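Wenel kit vs. used arm for a brick sorting bench, budget check please

Forum: Buying and Planning > Small Arms
Page 2 of 2

dovetail_ron wrote:

Picking this back up from the last page because the numbers moved. Short version for anyone who skipped page one: we run a small resale business for building bricks. Bulk bins come in, somebody sorts them by hand, bags go out. I want one arm on one table to do picks from a tray into boxes. I am not trying to replace anyone. I want the evening hours when the table is free.

The Wenel printed-arm kit is now quoted at $759 with motors and no power supply. The used arm Batista has on their refurb list is $2,105 with controller, pickup only. Budget is due Friday and I have to put one line on it.

Leaning Wenel. Talk me out of it or don't.

kestrel_m wrote:

I'll talk you out of it. You are comparing a kit price to a machine price. The Batista arm comes with a controller, a real cable harness and a teach pendant. The kit comes with a bag of screws and a link to a parts folder. Put your build hours in at whatever you pay yourself and then look at the two lines again.

Also, hobby servos wear. You will be buying them as a consumable, and that isn't in your number.

dovetail_ron wrote:

Fair on hours. I do have a spreadsheet row for spare servos now, after your last post. Grastano sells the same size motor and will ship them loose.

pintle wrote:

Kestrel is right about consumables and wrong about the used arm. I bought off a refurb list two years ago. The arm was fine. What I paid for afterward was a stand heavy enough that it didn't walk, a guard, and an electrician. None of that was on the quote. For picking up plastic bricks that weigh nothing, you are paying for payload you will never use.

What is the gripper? That's the part I'd be asking about.

dovetail_ron wrote:

The kit comes with a plain two-finger claw. I was going to print something longer and tapered so it can get between pieces in a pile.

pintle wrote:

Budget for printing that four or five times. First one will flex, next one will be too fat to get down between parts. Filament is cheap but your weekend isn't.

halfshell wrote:

Can I ask a basic question, does the used arm even fit where you want it? You said on page one that it's a shared table.

dovetail_ron wrote:

It doesn't fit without moving the packing shelf. I had been ignoring that.

kestrel_m wrote:

Then move the shelf. That is an afternoon. Buying the wrong tool to avoid moving a shelf is how people end up buying twice.

halfshell wrote:

Or the shelf is where the business makes its money, and the arm is the experiment. I'd keep the shelf.

mags_in_receiving wrote:

I do purchasing for a company a lot bigger than yours, and here is how I would write this up.

Split it into what you pay once and what you keep paying. Once: the arm, power supply, mounting rail, camera, camera mount, emergency stop, cable and connectors, trays. Ongoing: servos, printed fingers, somebody's time when it stops.

Then do it for both options. Leave blank cells blank and go find the number. Don't fill them with zero. Half of the bad equipment requests I see have a zero in the cell for mounting.

Put freight in even if it's pickup. A rented van is freight.

dovetail_ron wrote:

That helped. I did it last night. With everything in the once column, the Wenel option comes out under half of the Batista one, and that's before I touch the shelf. The ongoing column is worse for the Wenel, as kestrel said it would be.

What I can't fill in is throughput. I have no idea how many pieces per hour to claim for either one.

kestrel_m wrote:

For the used arm you can get cycle time off the data sheet. For the kit you will get whatever the vendor felt like saying.

pintle wrote:

Data sheet cycle time is for a part in a known spot. He's picking out of a mixed tray. Neither number means anything until the vision side works, and that is the same cost on both options.

mags_in_receiving wrote:

Then don't claim a rate. Ask for the money as a trial with a stop date and say what you will measure. If your partner is anything like my finance people, an honest blank goes over better than a number you can't back.

dovetail_ron wrote:

My partner is my sister and she will ask about the number anyway.

grommet_jo wrote:

I can add something here. I'm one of the people on the Stikari bench, which is a brick handling project on pretty much the same kind of setup, a black printed arm with hobby-sized everything. Zuleica Barros keeps our parts log and she let me copy some of it.

What we spent on that we didn't plan for:

Cable. More than you'd think. The lengths that look right with the arm folded up are too short with it reaching. We leave loops at the wrist now.

Rail. We started with clamps and bought aluminum extrusion later. Buy it at the start.

Screws. Order a box of 40 of each size and stop driving to the hardware store.

Trays. Any cheap plastic tray is fine, but buy them all the same so the software only has to learn one.

Light. We have a window. When the sun is on the table the arm throws a hard shadow right across the work area. A blind costs less than the time you will spend on it in software. Put it in the budget.

What we planned for and didn't need: a second camera, and a nicer table.

kestrel_m wrote:

How often are you replacing servos? That's the whole argument.

grommet_jo wrote:

We've replaced two. One was our fault, somebody ran the finger down into the table with the height set wrong. The other just died. I would keep two spares on the shelf and reorder when one gets used. Grastano was fine for us on shipping, no complaints.

I won't tell you it's as solid as an industrial arm. It isn't. There is play in every joint and you feel it most at the tip.

kestrel_m wrote:

Play at the tip is exactly the problem when the part is that small. I still say the used arm. He'll spend the difference in price chasing accuracy.

pintle wrote:

Or he gets a finger that tolerates being a little off, which is a print job. We aren't going to agree on this.

halfshell wrote:

Question for Jo. If you were doing the budget again would you buy the kit or print the whole arm yourselves and only buy motors?

grommet_jo wrote:

If you own a printer you trust and you've got time, print it. If you have to put one line on a budget, buy the kit. A kit is one invoice. Self-sourcing was a pile of small receipts, and Zuleica was the one who had to match them all up. She would like me to say that part clearly.

mags_in_receiving wrote:

Zuleica and I would get along.

dovetail_ron wrote:

OK. Here's what I'm going to submit, tell me if something is missing.

Wenel kit, $759
Power supply, separate line, waiting on price
Extrusion rail and brackets
Camera and printed mount
Emergency stop
Two spare servos from Grastano
Filament for finger revisions
Screw assortment
Matching trays
Window blind
Review in February, keep or sell

I've attached the Batista quote at $2,105 as the alternate, with the stand, the van and the electrician listed under it and the electrician cell blank until he calls me back.

kestrel_m wrote:

Still think you're buying the cheap one twice. But it's a better sheet than most, and I'd sign the alternate.

mags_in_receiving wrote:

Add a line for tax. Otherwise good. And write down who is allowed to spend the filament line.

dovetail_ron wrote:

Tax, yes. Thanks. Jo, do you have a picture of your bench I can put in front of my sister? She keeps picturing something from a car plant.

grommet_jo wrote:

Sure. Checked with Zuleica and she's fine with you passing it on as long as her name stays with it.
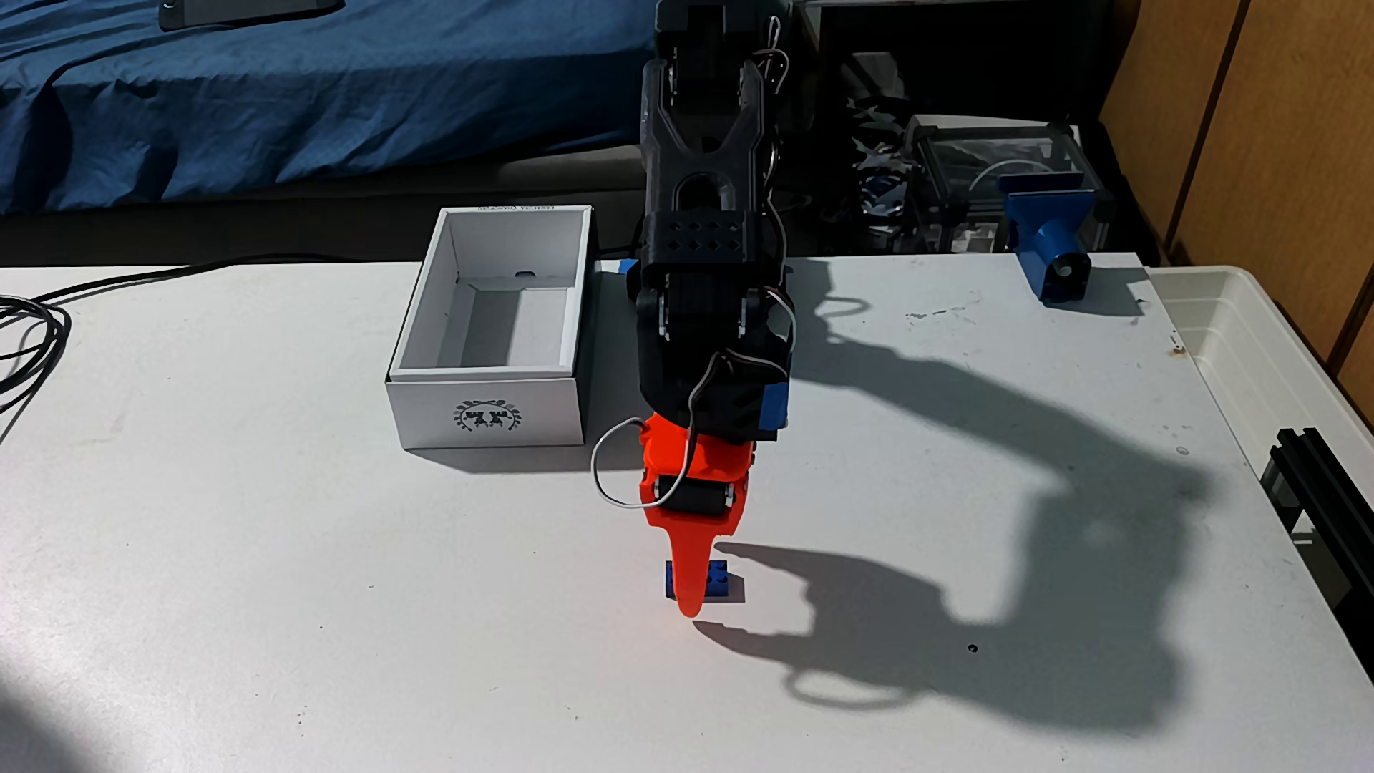 Photo: Zuleica Barros / Stikari bench. Please keep the credit if you repost.

Long orange finger on a blue brick. You can see the wrist cable I was talking about, and what the sun does to the table. The black rail down the right side is extrusion like the stuff I told you to buy.

If she asks about the size, tell her to go by the brick. Post back once the power supply quote comes in, I'm curious what they want for it now.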